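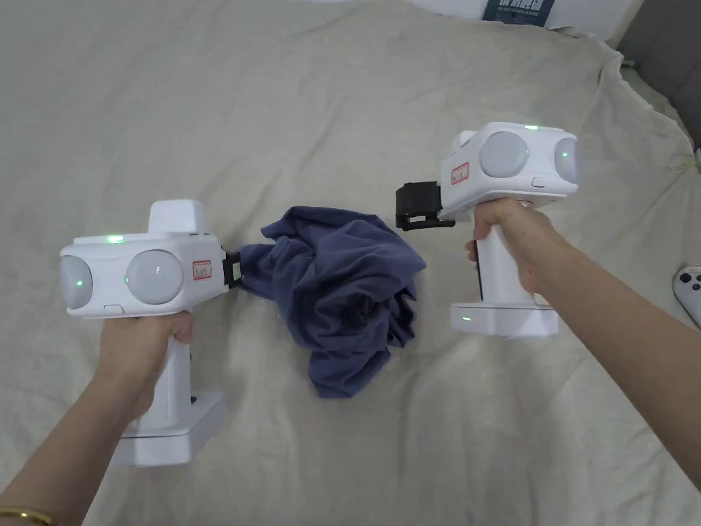
4. Recording a Two-Handed Cloth Episode

Reading time: 6 minutes
Category: Guides > Data Collection > Soft Goods

This section describes how an operator records cloth handling episodes with a pair of hand-held grippers under the Tralum protocol. It applies to both the unfolding task and the flattening task. Operators should complete Section 3 (Pairing and Clock Check) before they begin.

4.1 Preparing the surface

1. Cover the work surface with a plain sheet in a light color. The sheet does not need to be smooth. Moderate wrinkles are acceptable and are part of the intended variation.

2. Select one cloth from the task list. Dark cloth on a light sheet gives the most reliable outline during later processing and should be used for the first set of each session.

3. Drop the cloth from elbow height so that it lands in a heap. Do not arrange it by hand. If the cloth lands flat, pick it up and drop it again.

Note: A deep heap with hidden corners is a valid starting state. Operators should not reject a start on the grounds that it looks difficult.

4.2 Starting the grippers

4. Hold one gripper in each hand by the vertical handle, with the fingers wrapped fully around it.

5. Confirm that the light on top of each housing is green. If either light shows any other color, put both grippers down and repeat Section 3.

6. Confirm that the domes over the cameras are clean and that sleeves and long cuffs are clear of them. Wipe the domes with a dry cloth only.

7. Hold both grippers still above the sheet for a slow count of three. The Drornard software uses this pause to line up the two recordings.

CAUTION: Keep fingers and loose jewelry away from the jaws while they are closing.

4.3 Performing the episode

8. Take hold of the cloth with one gripper first. Close the jaw on an edge or a corner, and take as little fabric as will hold.

9. Draw the held edge gently away from the heap until a second edge or corner can be seen. Keep the other gripper open and near the cloth during this step, without touching it.

10. Close the second gripper on the new edge. Lift both sides together, then lower the cloth to the sheet and release.

11. Repeat steps 8 to 10 until the cloth meets the end state given on the task list. Return both grippers to a still position above the sheet and stop the recording.

Note: A missed grasp is not an error. Open the jaw, move back a short distance, and try again within the same episode. Episodes with recovered misses are kept and are given the tag "retry."

CAUTION: Do not pull against a cloth that has caught on the sheet or the mattress edge. Release it and take a new hold.

4.4 Basis for the one-side-first rule

Earlier versions of this guide allowed operators to grasp with both grippers at once. The Rojanasak study compared the two methods. It collected 1,426 episodes, of which 668 followed the one-side-first rule and the remainder used a free style. Policies were trained on each group separately and tested on the same cloths, with 200 trials for each policy.

The policy trained on one-side-first episodes reached the required end state more often, although it had fewer episodes to learn from. Most of the difference came from heaps in which no corner was visible at the start. On shallow heaps the two policies performed at a similar level. The study did not test knitted fabric, and no claim is made for it.

Sites that hold free-style recordings may keep them. They must be stored under a separate label and must not be mixed with recordings made under this version.

4.5 Closing the session

12. Place both grippers upright on their bases and wait for the upload notice from Rato before switching them off.

13. Enter the cloth number, the task name, and the number of discarded episodes in the session log.

Comments (3)

tk_lab2
Step 7 says a count of three, but the quick card from November still says five. Which one should we follow?

Guide maintainer
Please follow this page. The quick card will be replaced.

foldbench
We have been doing step 9 with the second gripper resting on the sheet. Are those episodes still usable? We have almost a full drive of them.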